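I got to Godinho Bioreagents a bit early and Graça Morais was already out front, holding two coffees and apologising for the parking. She has been making antibody reagents for most of her working life, and these days she spends a good chunk of it talking people out of blaming their antibodies.

"It's nearly always the blocking," she told me before we'd even sat down. "They bring me a blot that looks like a thundercloud and say the antibody's rubbish. So I ask what they blocked with, and there's this long pause."

I laughed, then confessed I'd blocked with skim milk from the tearoom for the whole of my honours year (sorry, Graça). She didn't flinch.

"Milk's fine! Milk is lovely for plenty of things. But milk has casein in it, casein is phosphorylated, and then somebody wants to look at a phosphoprotein with a pan-phospho antibody and wonders why the whole membrane lights up. Or they're using a biotin system, and milk has biotin. Try BSA, try fish gelatin, run them side by side on strips of the same membrane. It costs you an afternoon."

I asked whether she has a favourite dilution to start from, and she pulled a face. For a new primary she'll go 1 in 2000 on a blot, then move up or down depending on what the lane of known positive lysate is doing. What drives her batty is people copying a number out of a paper with a different detection reagent, a different membrane and goodness knows how much protein loaded.

"You titrate. It's boring and you titrate. And then you write it on the tube, with the lot number."

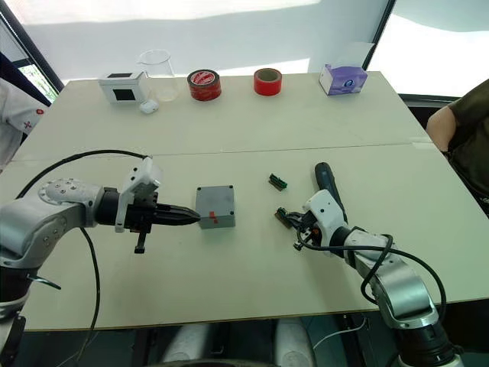
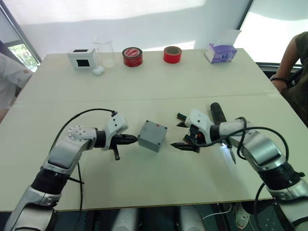
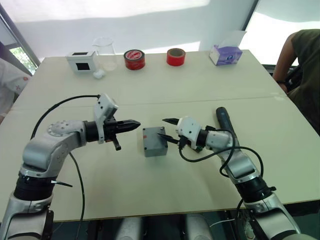 Naveed Bhutto wondered whether any of this matters so much if you buy a validated antibody in the first place, and reckoned his group at Varnberg had stopped running knockout controls on anything that came with a good data sheet.

Graça had plenty to say about that when I passed it on.

"Validated for what, though? If the sheet shows a blot, that tells you it sees the denatured protein. Your fixed tissue is another world. I've had a clone that gave one gorgeous band at 62 kilodaltons and did nothing at all in paraffin sections, whatever we tried for retrieval."

She keeps knockout lysates in the freezer as single-use aliquots, and she'd like every student to run one at least once on the antibody their thesis hangs on. Where there's no knockout to be had, she'll settle for a knockdown, or a second antibody against a different part of the same protein.

We got on to storage after that, and I learnt I've been doing that wrong too. No frost-free freezers, small aliquots, and don't freeze the HRP conjugates if they've come as a liquid for the fridge.

"And spin the tube before you open it," she called after me in the car park. "Half your antibody's in the lid!"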